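Automated Stations at the Tarley Site: Frequently Asked Questions for Staff

Which jobs are affected?
In the first phase, the Flerow arms handle small-item sorting and kit preparation on the Ullel line only. Receiving, returns and customer repairs continue as before. Of the 46 employees on the line, 19 will have revised job descriptions.

Will anyone be laid off?
No position will be ended as a result of the first phase. Employees whose tasks are taken over by an arm will be offered training as station attendants at their present grade and rate of pay.

What does a station attendant do?
Attendants set out items, watch the arm at work, clear items it cannot pick up, and record faults at the end of each run. Each attendant is responsible for no more than 2 stations. Training takes place during paid hours and is led by Davina Purves.

Will my output be compared with that of the arm?
No. Station records are used for maintenance and planning. They do not form part of any performance review - this was agreed with staff representatives in August.

What kinds of items do the arms work with?
The practice stations use small articles of different shapes and surfaces. Soft packets with shiny wrappers are handled at the same table as rigid items such as button boxes. Attendants may propose further articles for practice by writing to Abelardo Ospina. 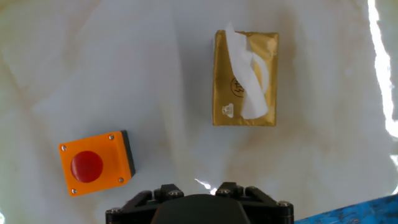

May I decline to work at a station?
Yes. Employees may ask to remain in a manual role, and such requests will be met wherever a suitable opening exists at Tarley or at the Arango warehouse. Requests should be made in writing to your supervisor before training begins.

Whom do I contact about a safety concern?
Stop the station, leave it stopped, and inform the shift supervisor. Employees will not be penalized for a stoppage made in good faith.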